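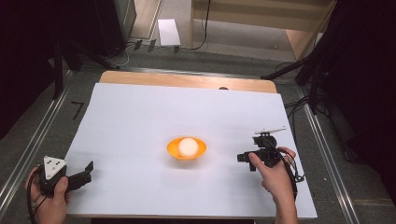
Bevan Tuhiwai
Data Collection Lead, Panesach

When I ask Bevan Tuhiwai what he does all day, he laughs and says he moves a ball about. He has been at Panesach's Clarkedmont site since February, and before that he taught woodworking to teenagers, which he says was better training for this than anything with a computer in it.

"You hold a gripper in each hand, and you do a small job with them, and the learning system gets your examples," he says. "A ball and a bowl, very often. People come in expecting something grander! But there's a lot going on in a little job like that, and you only notice it when your own fingers aren't allowed to help."

The project is called Halliday, and the set his team is putting together now will run to 900 examples. They had 471 on the morning I visited. He knows the number without looking it up, and he is a bit sheepish about that.

New people, he tells me, are nearly always too quick. "They want to be good at it, bless them, so they race. I tell them to go at the speed you'd pass somebody a full cup of tea. And then I have them do it again, and put the bowl down somewhere else first, and come in from the other side, so we don't end up with the same example over and over in slightly different handwriting."
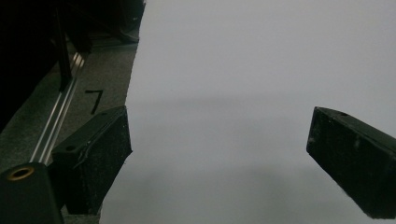 "My other speech is on keeping the mistakes," he goes on. "If you fumble it and pick it up again neatly, I want that. My first week I threw all of mine out – I was embarrassed, I suppose – and a colleague had to sit me down and explain that a recovery is worth having. The system is going to fumble too. It may as well see how a person gets out of it."

I wondered if it gets dull. He thinks about this for quite a while. His wrists get tired before his mind does, he says, so each person does up to 5 examples and then hands over, and the one resting writes the notes. He likes the notes. Some of his team write a word or two and some write him a letter.

The Halliday examples go to a partner firm, Corkik, whose engineers train the system and send back what they'd like more of. Lately that has been slow approaches from the left, and Bevan, who is right-handed, has been practicing.

"I stirred my coffee left-handed for the whole of last month," he says. "My wife thought I'd hurt myself."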